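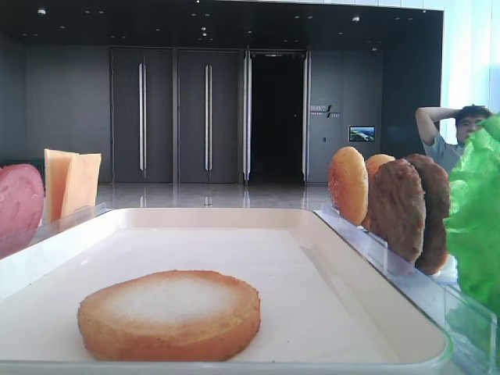
Visit Report: Manipulation Research Laboratory, Pengate

Prepared for the Urban regional automation network

On 21st May a delegation of the network visited the robotics laboratory at Pengate. The visit was hosted by Norbert Malý, who leads the manipulation group, and was arranged at the request of member companies in food service and light assembly. The purpose was to review Lirnano, a method for training robots on tasks that have several ordered steps, and to judge whether its results could be of use to our members.

The task

The laboratory uses burger assembly with replica ingredients as its main test. The robot is asked to build a complete burger on a white tray, beginning with the bottom bun. Patties, cheese slices and the other parts stand on edge in clear holders and must be taken out one at a time. Mr. Malý explained that the task was chosen for its order. A patty placed before the bun is a failed run, even if each separate movement was carried out well.

The method

Lirnano learns from demonstrations given by human operators. The training set for the burger task contains 166 demonstrations, recorded in the laboratory over four weeks in January. Each one is divided into stages by the operator, who presses a foot pedal when a stage is complete. The model learns the movements and, separately, an estimate of which stage it has reached.

Hussam Ghanem, who developed the stage estimate, presented the reasoning behind it. Earlier versions decided what to do next from the current camera views alone. When a hand or an ingredient blocked the view, the robot would sometimes repeat a step. The present version keeps a short record of its own progress and consults it before each new grasp. The delegation asked how the record is corrected if a piece is dropped. Mr. Ghanem replied that this is handled only in part, and that a drop outside the tray still requires an operator to restart the run.

Grasping from the holders

A good part of the discussion concerned the wrist view, on which the final approach depends. Round pieces standing on edge offer the two fingers a narrow target, and the clear plastic parts give the cameras little contrast against a white tabletop. The group trains with small changes in holder position so that the policy does not rely on fixed coordinates.

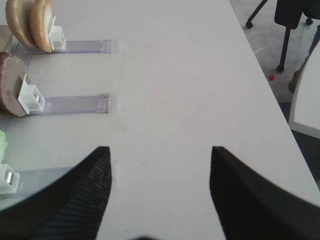
Results and follow-up

The group has completed 1000 evaluation runs and intends to publish the full table, including failures by stage. Most of the remaining errors occur at the grasp. Errors of order have become rare. The delegation requested the failure data in advance of publication, and Mr. Malý agreed to provide it.

A second test at the Prendska site, with different holders and lighting, is under preparation. Members wishing to send an observer should notify the network office in writing.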